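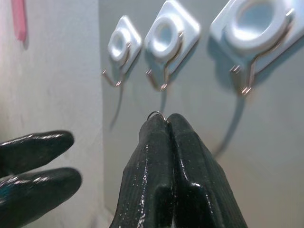
Equipment Planning and Purchasing Coordinator (Automation)
Vurnby, Trasbridge
Permanent, part-time or full-time considered
Posted January 21, 2023

We are looking for a kind, careful and curious person to look after the buying side of our automation work at Vurnby. If you like a tidy spreadsheet, enjoy a good long telephone call with a supplier, and don't mind being asked "can we afford another one?" before you have taken your coat off, we would love to hear from you.

Vurnby tests and sets up robot handling for small household goods and fittings. Our customers are mostly modest-sized firms who pack, sort, hang or assemble little things by the thousand, and who want to know whether a machine could take on some of the fiddly parts before they commit their money. Small metal rings, wire hooks, clips, loops, anything thin and shiny that likes to slip out of the fingers – that is our bread and butter. It is slow, fussy and surprisingly enjoyable work, and it gets through a fair amount of kit.

Up to now the purchasing has been shared out between whoever had a spare afternoon. We have managed, but we have also ended up with two orders for the same set of cables and a very nice controller that talks to none of our arms. With our next round of spending due to be settled by August, we would like somebody to take it properly in hand.

What you will be doing

You will keep our equipment plan, which covers arms, grippers, replacement finger pads, wrist cameras, mounts, test boards and all the bits that go on them. At the moment the list runs to 41 lines, and a good few of those need to be questioned.

You will talk to the engineers about what they need and then help them put it into plain words a supplier can quote against. Grippers are a good example. A rubber-coated finger that is lovely for holding a thin ring may be quite wrong for a flat card, and the prices vary a great deal, so we need to know what we are asking for and how long we expect it to last.

You will gather quotes, compare them fairly and write a short note on each larger purchase, covering the price, the delivery time, the cost of spares, the training needed and what happens when something breaks. We like to see the cost over the whole life of the machine and not simply the figure at the bottom of the first quote.

You will also look after the everyday budget. This is the money for wall hooks, key rings, adhesive, screws and the other small things the robots practise on. It came to £3437 last year, over half of it spent in a great hurry, and we think a little planning would do it the world of good.

From time to time you will go out to our second site at Durkholm, and to customers such as Pumphrey, to help them work out a sensible first budget of their own. Travel is paid and we book it for you.

What we hope you will bring

Some experience of purchasing, stores, workshop planning or project budgets, in any trade. We have had excellent colleagues from catering, theatre and a bicycle shop.

Comfort with spreadsheets, and the patience to explain them to people who are not.

A friendly but firm way with suppliers.

An interest in how machines work. You do not need to be an engineer or to write any code, and we will happily teach you the difference between one gripper and another. Please do ask questions, even the ones that feel basic – they are usually the ones that save us money.

What we can offer

The salary depends on hours and experience, and we will tell you the range before you apply if you drop us a line. There is a workplace pension, flexible starting times, and 7 weeks of leave including bank holidays. The building is step-free throughout, there is a quiet room for phone calls, and the kettle is never far away.

How to apply

Please send us your CV and a letter of no more than two pages, addressed to Fares Kassab, Head of Operations, at the Trasbridge office. In your letter, tell us about something you once had to buy for work on a limited budget, how you chose it, and whether you would choose the same again. It needn't be anything grand.

We will invite a small group of people in for an informal chat and a look round the workshop, followed by a short exercise comparing two supplier quotes. You can bring a calculator and take your time over it. If you would like to talk the job through first, or need anything arranged differently so that you can take part, ring the office and ask for Fares, who will be very glad to help.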